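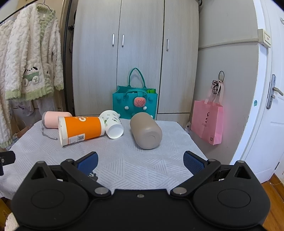
Sepehr Alipour has organised the winter supper in Pundley for 16 years, and he still writes the seating plan in pencil. When I met him at the hall, at four in the afternoon, he was making changes to it for the third time that day.

"People call me and say, my cousin is coming, can he sit near the door," he told me. "Of course he can. But then somebody else must move."

The supper began in a kitchen on Mittal Street, with 20 guests and one oven. Now it feeds 175 people over one evening in February, and the hall does not permit more than 200. Alipour is glad about this limit. He thinks that a bigger supper would become a festival, and he has no wish to run a festival.

I asked how the menu is decided. He laughed and pointed to Mostafa Amrani, who was peeling carrots by the sink and pretended not to listen.

"The menu is lentil soup, rice, chicken, a salad," said Amrani. "It was the same when I came here. I tried once to make fish. They ate it, they were polite, and the next year they asked me where the chicken was."

Amrani drives from Urkeck the night before and sleeps at his sister's place. He cooks for a living, mostly for mine workers, and he says the supper is harder because the guests know each other. If one table gets the soup late, the whole room has heard of it before the rice.

Neither man takes any money. The tickets pay for the food and the hall, and what remains goes to the Lokatari library, which last year bought a colour printer with it. Alipour would have preferred books - he told me this twice - but he was outvoted.

I wanted to know if he ever sits down to eat. "At the end, yes, with the washing-up people," he said. "It is my favourite part. The soup is thick by then."

He is 71 now and would like to give the pencil to someone younger. Two neighbours have offered. One wants to do the seating on a computer, and Alipour has asked for some time to think.

Amrani had finished the carrots and was looking for the big pot.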